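Search this site
Search for: Go

July
By the Erraji press desk

Erraji to open second kitchen in Windosau, with a bakery counter and a longer lunch

Erraji, the neighborhood restaurant known for its slow-cooked lamb and its flatbreads, will open a second kitchen in Windosau this July. The new place is on the old market street, a short walk from the bus station, and it will seat 40 inside with more tables out back when the weather is kind.

We have wanted a place in Windosau for a long time. Many of our regulars already make the trip from there, some of them every week, and they have been asking (loudly, and with great charm) when we would come to them. We're thrilled to finally have an answer!

The menu will feel familiar to anyone who has eaten with us before. The lamb shoulder is coming, and so are the charred carrots with yogurt, the white bean stew and the orange cake. Flatbreads will be baked to order all day. 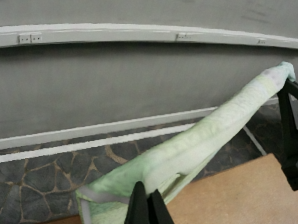
New for Windosau is a bakery counter at the front, open from 7 a.m., where you can pick up seeded loaves, cheese buns and a sweet roll made with dates and brown butter that our bakers have been working on since the winter. Coffee comes from Brillirik, the roaster that has supplied our first restaurant from the start. They are making a darker blend for the new counter, and we think it goes beautifully with the date roll.

Lunch will run until 4 p.m., an hour later than at our first address. Anyone who works odd hours will know how hard it is to find a hot plate of food at half past three. Dinner starts at 5:30 p.m., and we will hold back a few tables each night for people who walk in without a booking. 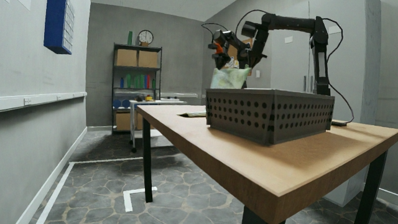

Before the doors open to everyone, Erraji will serve 100 free lunches to people who live on the market street and the lanes behind it. They have put up with a good deal of drilling this spring and we would love to feed them. Invitations will go through mailboxes, and there is no need to reply.

Bookings for dinner will be taken through Drirnadeck, the same service we use now, so existing accounts and gift cards will work at both restaurants. Lunch and the bakery counter are walk-in only. Groups of more than eight should call the restaurant so we can plan a shared menu.

We use cookies to remember your settings and to see which pages are read. Accept | Manage choices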